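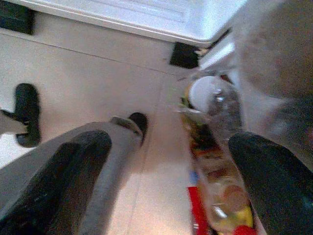

A clear plastic bottle with a white screw cap between the two finger pads. Floor pickup is the first task in the unit cycle.

Floor First

At Orkdale, a furnished-rental operator, a room turnover used to begin with a person bending down. Before a mop or a vacuum could enter a unit, everything the last tenant had left on the floor had to be lifted, identified and sorted into one of four bins: trash, recycling, lost property, and maintenance. The company calls this step the clear. Since May, the clear in one of its two buildings has been done by a wheeled arm with a two-finger gripper.

The machine is a Wirkeo base carrying a single arm. The pickup software is called Tanaseo and was developed under contract by Rojanasak, a small integrator that had previously worked on parts handling. It uses two cameras, one on the mast and one at the wrist. The mast camera surveys the floor and proposes targets. The wrist camera takes over for the last part of the approach, when the arm itself blocks the view from above.

Cameron MacKinnon, who manages turnover operations, chose the clear for automation on the basis of injury logs. Lower back strain was the most common complaint among the room crew, and most of the entries were tied to floor work. "We looked at bed making and dropped it in a day," MacKinnon says. "Floor items are small, they sit still, and the floor is flat."

The flat floor did not remove every difficulty. The units have pale tile throughout, and the tile reflects light. Transparent objects on it gave the mast camera poor depth readings. A clear bottle might register as a cap with nothing attached, or as two separate objects if its contents were visible in patches. Rojanasak's fix was to let the mast camera propose a target from color alone and to leave the grasp angle to the wrist camera, which works at closer range but often with motion blur. Frames taken while the arm is moving are used for tracking only. The arm then pauses before it closes.

Appliances were the second difficulty. Low cabinets and freestanding appliances in the units stand on short feet, and objects roll or get kicked beneath them. The gripper housing is too thick to follow. Anything past the front edge is marked on a floor map and left for a person.

A weight limit of 200 grams was set during commissioning. Jad Chamoun, the Rojanasak engineer assigned to the site, describes the figure as conservative. The fingers can hold more, but a full bottle gripped near the cap tends to rotate around the contact point, and the rubber pads do not stop it. Heavier items are recorded and skipped. Chamoun wants a second grasp attempt nearer the center of mass before the limit is raised.

In its first full month the system lifted 2104 items. In November it lifted 2697. The number of units on its route did not change over that time, and MacKinnon attributes the increase mostly to fewer aborted approaches. The count excludes anything dropped before it reached a bin.

What the crew does now

The room crew had 14 people when the arm arrived and has the same number now. Their hours have been arranged differently. The old shift put two people in each unit, both starting on the floor. Under the present plan the arm enters alone, and one person follows with the skip list, a printed sheet showing what was left and where. The second person starts in the next unit with beds and kitchens.

Greer MacAulay has worked on the crew for nine years and was among those who expected to lose hours. She did not, but her opinion of the new routine is mixed. Her back is better. The work is also quieter, and she spends more of the shift alone. "We used to talk during the clear," she says. "It was the one part you could do without thinking. Now I start with the list, and everything on the list is there for a reason. It's all the awkward stuff."

This is a known effect of partial automation. When a machine takes the regular cases, the remaining ones are harder on average, and the time allowed per case has to be adjusted. Orkdale did not adjust it at first. Crew members were given four minutes for the skip list regardless of its length, and overruns were recorded against them through the summer. After a complaint raised by MacAulay and two others, the allowance was tied to the number of entries. The earlier overruns were removed from their records.

Sorting also required a rule change. The arm assigns bins by appearance, and a bottle with something in it can be trash, recycling or a tenant's property. The original setting sent all filled containers to trash. It now sends them to lost property, where a person decides. The lost property shelf fills faster as a result, and emptying it has been added to the duties of the front desk. No extra desk hours came with it.

Archie MacRitchie, who maintains the machine, came from the boiler room and was trained by Rojanasak over two weeks. Pad wear takes most of his time. Grit from the tile embeds in the rubber and reduces grip on smooth plastic, so he wipes the pads after each unit and replaces them on a fixed schedule. He also rewrote the startup checklist, which had assumed a technician with a laptop. The present version fits on one side of a card, and any of the crew can run it.

The second building has carpet and narrower halls. MacKinnon has asked for a trial there, limited to the ground floor. Chamoun expects carpet to help with clear objects and to cause trouble with flat ones. No date has been set.

Comments

Angus Moncrieff: What is the rate for dropped items? If drops are left out of the monthly count, the increase could be partly fewer drops and not better approaches.

tilesetter_j: We have the same problem with glare on polished porcelain at our plant. Polarizing filter on the mast camera helped a little, not enough.

R. Dunne: Four minutes for the skip list no matter how long it was. Somebody signed off on that.

hallway9: Is the front desk getting paid for the shelf?

Last updated: Sunday, December 23, 2018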